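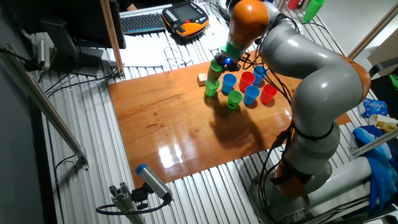 Colored cups on the wooden board, two stacked green ones held just above it.

We use cookies to remember your settings. Accept / Manage

Temosier Community Choir
Minutes of the March meeting

Present: Yen-ting Hsiao (chair), Lieven Martens, Ming-te Lam, Kayode Shehu (minutes)
Apologies: Ingvar Ingvarsson

Started at 7:10 p.m., a bit late, as the altos were still singing in the hallway and it sounded too good to stop them.

1. Last minutes
Agreed, with one fix: the spring piece is in 6/8, and I had written it down as a waltz. Sorry, Lieven!

2. Spring concert
What a night that was! We sold 305 tickets, our best ever for the Hurnent hall, and people were still humming the last number out in the parking lot. Yen-ting read out two cards from the audience, one from a man who hadn't been to a concert since high school and wants to know how to join the basses (we wrote back the same evening).
The second half ran long. Ming-te thinks the break should be shorter next time, and Lieven would cut a song. Left open until we have the summer list.

3. Money
Ticket sales and the bake table together brought in $700 after hall rent. Agreed to put it toward new folders and getting the upright piano tuned. Kayode to call the tuner. The middle D still sticks and we all know it by now.

4. Summer program
Long and very happy talk on this one. Ingvar sent in a list by email: two folk songs, a round, and the lullaby he arranged for his niece. Ming-te played the lullaby through on the piano and we all want it. The tenor line goes up high on the last page, so Lieven will try it a step lower with the tenors before we print.
The Fung setting of the river song is also in. Yen-ting has the full score but is missing page 6 of the piano part.
Nothing decided on an encore. Kayode would love something with clapping.

5. Trip to Vekeleo
The choir there has asked us to sing with them in the summer, and the answer is a big yes. They can put up most of us in family homes. Yen-ting will ask about a bus and find out if their church has risers, or if we need to bring ours. Names on the sign-up sheet by next rehearsal, please, with any food allergies (last time we forgot to ask).

6. Rehearsals
Warm-ups move to 6:45 p.m. so we can start singing on the hour. Sectionals for sopranos and tenors in the small room, with Ming-te at the keyboard. Please bring a pencil!

7. Any other business
A blue scarf and a pair of reading glasses are still in the lost box.
Lieven asked if we could record the round. Yes, at the end of next rehearsal.

Closed at 8:50 p.m. Next meeting same place, after rehearsal.

Recent posts
Spring concert: thank you all!
Learning the river song by ear
New basses wanted
Minutes of the February meeting

Contact the choir | © Temosier Community Choir | Back to top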